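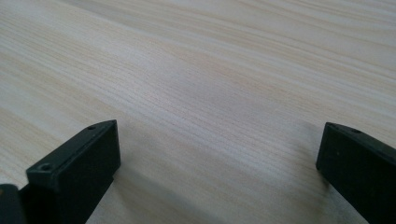
Why Does Wood Have Lines?

If you look closely at a wooden table, a ruler or a floorboard, you will usually see thin lines running along it. These lines are called the grain. They were made while the tree was growing, long before anyone cut it up.

A tree gets taller at the tips of its branches and at the top of its trunk. It also gets wider. Just under the bark is a very thin layer called the cambium (say "KAM-bee-um"). It makes new wood on its inner side and new bark on its outer side. The wood that is already there stays where it is, and the new wood is added around it like another coat.

In places with a cold winter, trees grow quickly in spring and more slowly in summer. Spring wood has large, open cells and is often pale. Summer wood has smaller cells with thicker walls, so it often looks darker. In winter the tree stops growing. One pale band and one dark band together make one year's ring.
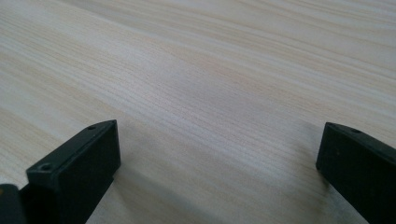 Words: Misaki Sasaki
Checked by: Ilham Santoso

From rings to lines

Rings are round, so why does a board have long streaks? It depends on which way the saw goes. Cut straight across a trunk and you see circles. Cut along the trunk, from top to bottom, and the saw slices through the sides of all those rings. Each one shows up as a line.

You can try this with a leek or a green onion. Ask an adult to cut one across and another one the long way. The first has rings and the second has stripes.

Trunks are not perfectly straight. They bend, lean and bulge, and that makes the lines curve. Where a branch grew out of the trunk, the grain goes around it and leaves a knot.

Wide rings and narrow rings

A tree that gets plenty of rain and light can grow a wide ring. In a dry year the ring is often narrow. Scientists can read rings to find out about weather in the past – some living trees are over 2,000 years old. They don't have to cut the tree down. They use a hollow drill to take out a thin stick of wood called a core.

Not every tree has clear rings. In some rainforests it is warm and wet all year, so growth hardly slows down and the rings are hard to see.

Try counting

The next time you find a stump, start at the middle and count the dark rings out to the bark. If you get to 70, the tree was about that old when it was cut. Put a pin in the ring for the year you were born – if you are 11 and the tree was cut this year, count back 11 rings from the bark.

Contact us | © Skemari Young Readers, Dallbridge | Back to top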